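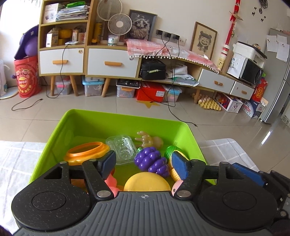
*绿色玩具筐,葡萄、玉米、生姜都在*

**楼主 豆沙卷儿** 2025年2月3日

过家家的食物玩具终于集中到一个筐里啦!以前散在三个抽屉,现在全进这个青柠绿塑料筐,往格子桌布上一放,整个客厅都亮了!最爱那串紫葡萄,带绿叶子的,还有黄玉米,太好看了。筐是在 Claserau 买的,27 块。

求教:要不要再分小盒?

**2楼 阿黎在阳台**

这个绿色我可以!不过我反对分小盒。我家去年8月买了一套 Tabrizi 分格盒,两天就全混了,孩子要的就是一筐倒出来的痛快。

**3楼 收纳九级**

不同意楼上。大件不分可以,小件一定要分,不然永远沉底。我家玩具200来件……

> 更正:刚翻了清单,就是200件,不带"来"。

小件单独装,找起来快多了!

**4楼 豆沙卷儿(楼主)**

两位都有道理哈哈。筐里本来就有个两格的透明托盘,我先拿它装小块的试试。另外翻出来一个透明的隐形眼镜盒,两个圆格,放小珠子会不会正好?
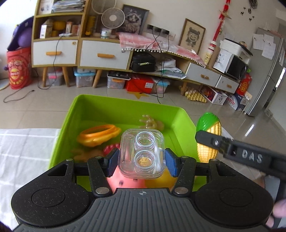

## 跟帖:眼镜盒能不能装小零件

**5楼 阿黎在阳台**

这个我倒支持!但家里有三岁以下的就别装珠子了,盒子也放高处。还有,后面那个手形玩具好抢戏,手指头张着,我喜欢!

**6楼 木头腿控**

只有我在看后面的柜子吗?白抽屉配橙色拉手,下面斜斜的木腿,太对我胃口了!是 Drevbridge 的吗?

**7楼 豆沙卷儿(楼主)**

是 Cumano 的,买了好几年,抽屉到现在都很顺!顶上那摞纸和书是下一个目标,先别催我。

**8楼 收纳九级**

纸类用立式文件夹,比摞着好拿。眼镜盒我投反对票,格子太小,装不了几样。

**9楼 豆沙卷儿(楼主)**

那珠子换大一点的带扣盒子,眼镜盒给娃娃当餐盘!晚上就弄。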